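Counters, Before Anyone Wipes Them

A gallery of kitchen counters by members of the Hulcombe photo group
Posted 2020-06-15

The idea came from Renu Kushwaha, who wanted a set of pictures of the one surface in the house that is never finished. The rules were short. No tidying first, no flowers brought in for the occasion, and no lamps other than the ones already in the kitchen. We received 226 pictures and chose 10 for the wall at the Plutau Street library. The full ten will hang there until the end of September.

This page has one of the ten for now. The other prints are listed with their captions, and the pictures will be added when the scans come back from the lab. Captions are by the people who took the pictures, shortened in places.

The list

1. Svenja Kuster, "Bread Day." Flour to the elbows and a dough scraper I have had since college. The bowl was my aunt's and it has a chip that faces the wall.

2. Brendan Mac Giolla, "Rental." The drawer under this counter does not open if the oven door is down. I have lived here six years and I still try it.

3. Tomoyo Yagi, "Four Lunches." School mornings start at this end of the counter and move left. By the time I reach the toaster someone has lost a shoe.

4. Renu Kushwaha, "Pickle Jars." Limes, salt, chili and a wait of several weeks. The jars get turned every evening after dinner.

5. Svenja Kuster, "Bread Day, Later." Same counter, same light. I left the crumbs where they were — the rules said so.

6. Brendan Mac Giolla, "Mail." Two seed catalogs, the water bill and a key that fits nothing in the building.

The next print is hung by itself near the door, at eye level. 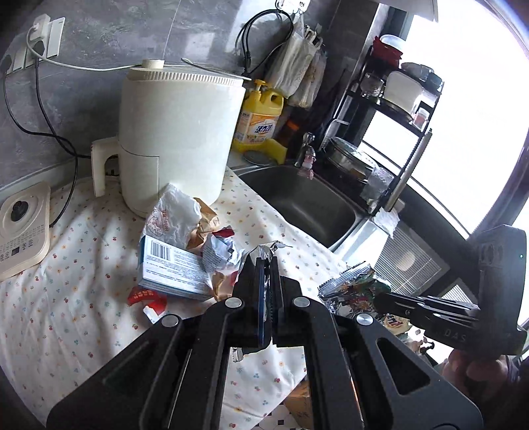 Rosine Charpentier

7. "Wrappers." Crumpled silver foil, and more packaging in a pile in front of the air fryer. The tablecloth has small fruit and flowers printed all over it and it never lies flat. I like the cords against the gray wall tile more than I expected to. Kettle base on the left, sink at the other end of the cloth.

The last three

8. Tomoyo Yagi, "Rice." The cooker lives on the counter and has its own corner. Everything else gets moved around it.

9. Renu Kushwaha, "Tea, Second Pot." My sister was visiting, so there are cups on every flat place including the top of the bread box.

10. Brendan Mac Giolla, "Rental, Night." The bulb over the stove is the only one on. It makes the counter look cleaner than it is.

Prints and viewing

Prints are on matte paper in plain black frames. Unframed copies can be ordered at the library desk, with a limit of 200 copies across the whole set. Write the number of the print and the name of the photographer on the slip. Orders are picked up at the desk, and we can't mail them.

The next call for pictures is for stairs and landings.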